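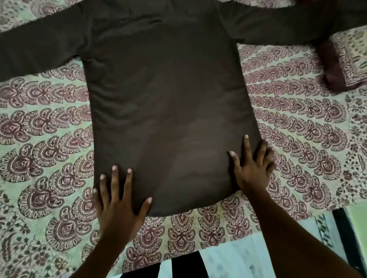 3.2 Garment care and length of use

Households in the Clultina district were asked how they washed, dried and stored everyday clothing. The survey covered 320 households and was repeated after 5 years. Shirts were chosen as the main garment type, as they are owned by most adults and washed often.

Figure 2. A long-sleeved shirt laid flat on a patterned bedspread, with two hands pressing on the lower middle of the body.

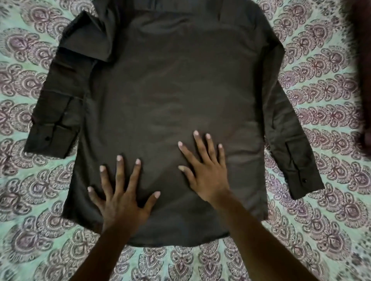

Respondents in Ilovov reported keeping shirts longer than those in Leone, where clothing was more often passed on to relatives before it showed wear. The difference remained when household income was taken into account. Storage space had a weaker effect: homes with a separate closet did not keep shirts much longer than homes that used shelves or drawers.

Washing habits varied with the season. In July, when water use was restricted in parts of Ilovov, many households washed outer garments less often and aired them between uses. Records from the Billeo textile collection service, which date back to 2000, show fewer shirts handed in during the same month. Collar wear and missing buttons were the reasons most often given for disposal.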